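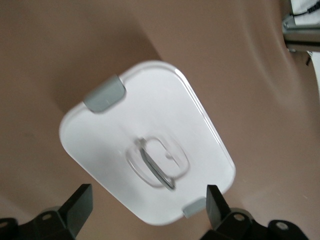 Open day at the Floltgate crematorium and memorial gardens

Posted in: Visits

My husband's mother will be 90 next year and she has asked us, very calmly and over soup, to find out what is possible. So when the local paper wrote that Floltgate would open its doors to the public on a Sunday in April, I put it in the calendar. He did not want to go, so I went with my sister-in-law. I write down what we saw and heard for the relatives who could not come, and perhaps for other families who stand at the same point as we do.

Floltgate is on the road behind the racecourse. If you come by bus, get off at the stop after the nursery and walk back, because the stop in front of the gate is not served on weekends. We learned this on the spot. There is a large car park and it was already half full at ten in the morning, which surprised me. I had expected an event with very few people, and mostly old ones. In fact there were also couples of my age, a group of nursing students, and a family with two small boys who ran on the lawn until their father called them back.

At the entrance we got a paper plan and a coloured sticker for the guided tour. Ours was the green group, at eleven. Until then we could walk freely, so we began with the chapels.

There are two. The big one was renovated in the year 2000 and it still has the look of that time, with light wood and a blue carpet. The seats are comfortable, I tried several. There is a screen for photographs and a good sound system, and the staff member who stood there played us a piece of cello music so we could hear it. My sister-in-law asked if the family can bring its own music, and the answer was yes, but it must be handed in by noon on the day before. Apparently many people arrive with a song on a telephone with no battery left.

The small chapel I liked much better. It has a window to the garden along one side, and the chairs are not fixed, so they can be placed in a half circle. For a family like ours, where half of the people will be in another country and following by video, a big room would feel empty. The camera for the video is up in a corner and you hardly notice it. The link stays open for the family for 3 weeks after the service. I asked about the time difference, and they told me a service can be booked as late as four in the afternoon, or as early as half past eight. Half past eight would suit the aunts in Europe.

Then came the guided tour. I must say I was nervous about it, and I held my sister-in-law by the sleeve. The guide was a woman who has worked there for a long time, and she began by saying that everyone may leave at any moment through the side door and will not be asked why. Two people did so. We stayed.

The room with the cremators is clean, quite warm, and more ordinary than I had imagined. It reminded me of the boiler room of the school where I went as a child. There are 2 units, both made by a company called Tanex, and one of them was switched off for the day so that we could go near. The guide explained how a name card travels with each person from the moment of arrival to the very end, and how two employees must sign at every step. This was the question most people in our group wanted to ask, I think, and I saw several shoulders go down when she had answered it. A man asked if the family can be present. It is possible, but you must tell it when you make the booking, and there is space for six persons standing. She said that for some communities it is necessary and for others it would be unthinkable, and they try to be ready for both.

One thing I did not know: you can ask for the ashes to be kept at Floltgate while the family decides, and there is no charge for the first months. She advised not to decide in the first week. I wrote this on the back of my plan and underlined it.

After the tour there was tea and a very good lemon slice in the hall, and around the walls were tables from different businesses. I am not a friend of this kind of selling, but nobody pushed us. I list the ones where we stopped.

Wu, the stonemasons. They had samples of granite and a book with lettering. You may bring your own text and they will draw it for you on paper before you pay anything. I learned that the letters are charged by piece, and that accents on letters cost nothing extra, which is important for our surname. The waiting time is longer in spring.

Stavo, who print the order of service booklets and also help with writing the notice for the newspaper. They had a folder of notices to look at, with names removed. I spent a long time with this folder. In the country where I was born a death notice is a black frame with a name, two dates and a line from the family. The notices in the folder told where a person went to school, how they met their wife, which team they supported, what kind of dog they had. The first time I read such a text after I moved here I found it almost too private. Now I would like my own family to write one for me. The lady from Stavo said the best ones are often begun by the person in question, and she gave me a sheet with questions to fill in at home. My mother-in-law has it already. She has filled in the part about her schools and left empty the part about hobbies, because she says she has never had one. This is from a woman who won the club doubles in lawn bowls more than once.

There was also a table for legal papers, with a long line in front of it, and one with paper flowers for the children.

In the afternoon the weather was better and we walked in the gardens. The older part has rows of roses with small bronze plates, and the earth between them was freshly turned. The newer part goes down to a creek. Here you can choose a tree that stands there already, or a place in the low wall. The brochure says there are 2000 places in the wall, and from what we saw most of them are still free. A place is for 25 years and can be renewed. The price list is on a separate paper that you must ask for at the office — I think it should be in the brochure, and I wrote this on the feedback form.

The paths near the creek are of gravel and not easy. For someone with a walker I would recommend to stay on the upper path, where there are benches. The toilets are next to the big chapel and there is one with a wide door. The café is open only on open days, on other days there is a machine for coffee.

What I missed was more information about services without religion. Everyone said it is possible and even usual now, but there was no celebrant to talk to, only a pile of cards. My sister-in-law also would have liked to hear about burial in a simple cloth. The office told her they do not offer it, and that she should call the council on a weekday. She called on Tuesday and is still waiting for an answer.

We were at home again by half past three. My mother-in-law wanted to know first of all if the chairs were good and then if there was parking. I showed her the photographs of the small chapel, and she looked at the window for a while and asked what direction it faces. I did not know. I have written to the office to ask, and when they reply I will add it at the end of this page.

Practical information

The next open day is planned for spring. Entry is free and you do not need to book, but the green and yellow tours fill up quickly, so take your sticker when you arrive. Private visits to the chapels are possible on weekdays if you telephone first. Dogs may come into the gardens on a lead.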